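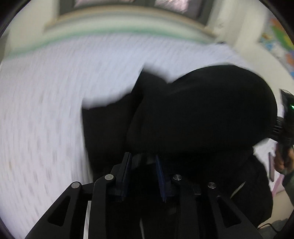

A hand-held gripper and a second hand-held device in use on a bedroom job, with a black fabric item held over a patterned sheet.

Equipment planning and budget: frequently asked questions

These questions come up most often from groups pricing their first set of hand-held grippers for household recording work. The answers are kept by Zsolt Illés at Brimine and were last revised in May. Prices are in US dollars, before tax.

What do I need to buy to get one person recording?

One operator kit. A kit is a left gripper, a right gripper, two cameras with wide lenses, cables, a storage card for each camera and a carrying case. You also need a computer to unload the cards, but most groups already own one that will do. Do not buy a new computer until you have tried the one you have.

How much should I set aside per kit?

We budget 700 per gripper with its camera, so a two-handed kit comes to 1,400. Add 230 per kit for spares in the first year. That covers finger pads, pins, cables and one replacement card. It does not cover a lost or crushed camera.

Can I start with one gripper and add the second later?

Yes, if your task list is made up of one-handed jobs such as picking up cups or putting things in a drawer. For clothing, bedding and bags, plan on two from the start. Folding anything large with one gripper is slow, and the recordings are of little use for training a two-arm setup later. The kit discount also applies only when both grippers are on the same order.

Do you recommend Brostidon or Clolbridge grippers?

We have used both. The Brostidon has the stiffer linkage and is easier to repair at a desk. The Clolbridge is lighter, and operators complain less at the end of a long session. Pads are not interchangeable between the two, so choose one and stay with it. A mixed fleet means two spares drawers, and someone will always pack the wrong one.

Which finger pads should I order?

Order the soft pads for fabric and the ribbed pads for hard goods. If the budget allows only one type, take the soft pads. They wear faster but slip less on smooth cloth. Write the date on the bag when you open a new set, otherwise you will have no idea how long they last in your hands.

How many kits does a small team need?

Fewer than you think. Count the people who will be recording at the same time, then add one spare kit. A team of six working in shifts of two needs three kits. We have seen groups buy one kit per person and leave half of them in the cases.

How many homes can one kit cover in a month?

Our planning figure is 11 homes per kit per month, with half-day visits. Travel is what limits it. If your homes are all in one building you can do more, and if they are an hour apart you should plan on less. Leave one day a week with no visits for charging, unloading and repairs. Ours is Tuesday.

What does the work look like, and does it affect what I buy?

It affects the order more than people expect. Bedroom jobs involve large soft items, arms moving in several directions and not much floor space beside the bed. Look at three things before you order:

Cable length. Long cables drag on the floor and get stepped on. Order the shorter ones unless your computer has to stay in another room.

Lens. A wide lens bends straight edges, but it keeps more of the bed and the other hand in view. We buy the wide lens for all homes. The narrow one is fine for bench work.

Lighting. Black clothing shows very little surface detail, and a bright window behind the bed makes this worse. A small clamp lamp is a cheap addition. Put two on the list for each kit.

Fast movements also blur the background, and no accessory will fix that. Budget some operator training time instead.

Should I pay for a service contract?

For one or two kits, no. Put the same money into spares. From four kits upward the contract from Csizmadia is worth a quote. Their standard term is 12 months and includes one calibration per gripper. Ask whether shipping is included in both directions – on our first contract it was only included one way, and we had not budgeted for the return.

How long do the grippers last?

The bodies last well. The parts that go first are the pads, then the cable connectors, then the pivot pins. A loose pin makes the fingers close unevenly and the width readings drift, so check them weekly. For accounting we write each gripper off over two years. Two of our oldest are past that and still go out.

What costs do people forget?

Storage is the big one. Video from two wide cameras fills a disk quickly, and you will want a second copy. Price this before you price the grippers. After storage:

Payment to the households
Insurance for equipment used off site
Travel and parking
Operator wages for setup and packing, not only for recording time
Someone to watch the recordings and reject the bad ones

The last item is often left out altogether. We plan one hour of review for every three hours recorded.

Do I need to buy a robot arm at the same time?

No. The grippers record without one, and you can collect for months before an arm is needed. If you already know which arm you will use, check that its gripper matches the finger shape and opening width of the hand-held version. If you do not know yet, keep the arm in a separate budget line for the following year. Arms need a mount, a safety review and floor space, and these rarely fit into the same approval as hand-held equipment.

Can I rent?

Yes, by the week. Rental is 230 per week for a full two-handed kit, with pads included. Three weeks of rental comes to almost half the price of a kit, so it makes sense for a trial or a short project and not much else. A rental fee can be credited against a purchase if you order within 30 days of returning the kit.

How long is delivery?

Brostidon ships from stock most of the year. Clolbridge builds to order and quotes six weeks. Cameras are the usual cause of delay with either maker. If your project has a fixed start, order the cameras first, and ask for part shipment in writing.

Can I pay in stages?

For orders of three kits or more, half is due on order and half on delivery. Smaller orders are paid in full on order. Public institutions can ask to be invoiced after delivery, but the purchase order has to reach us before we ship.

What happens if we stop the project early?

Unopened kits can be returned within 30 days, less shipping. Used kits cannot be returned, but we buy some back for the rental pool depending on condition. Keep the cases. A kit without its case is worth a good deal less to us, and the foam inserts can't be ordered separately.

Where do I send a draft budget for checking?

Use the contact form and choose "Planning" as the subject. Attach the spreadsheet itself and not a PDF, and include your task list, the number of homes and the number of operators per shift. Zsolt replies to most of these within a week. There is no charge for the first review.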